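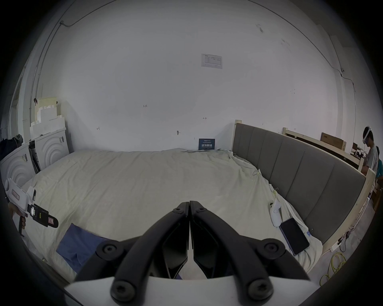
Two grippers, one with a hand on its black handle

Section 4: Setting up your employer profile

Your Bernora employer profile is the page students and recent graduates see before they apply. Complete this section before you post a placement. You need an administrator login and your company registration number.

1. Sign in and open Employer > Profile.

2. Enter the company name as it should appear to applicants. Use the trading name if it differs from the registered name.

3. Under Locations, add each site that takes placements. Remote roles go under Remote, not under the head office address.

4. Select at least 3 job families. Your placements appear in searches only for the families you select.

5. Write the company summary. The limit is 877 characters, including spaces. Text past the limit is removed when you save.

6. Add a cover picture and type a caption for it. Captions can be up to 116 characters.

7. Choose a contact for applicant questions. The contact must already have a user account (see Section 3).

8. Click Preview, check the page, then click Submit for review.

Note: While a profile is in review, you can save draft placements but cannot publish them.

Note: If your company ran placements through Valevine, do not create a second profile. Ask support to move the old one so that past trainee reviews stay attached.

Caution: Changing the company name after approval sends the profile back to review and hides all open placements until it is approved again. Do not do this while applications are open.

Caution: Deleting a location also deletes its saved interview times. Export them first from Employer > Calendar > Export.

If Submit for review stays gray, a required field is empty. Required fields have a red bar on the left. Go to Section 5 to add your first placement.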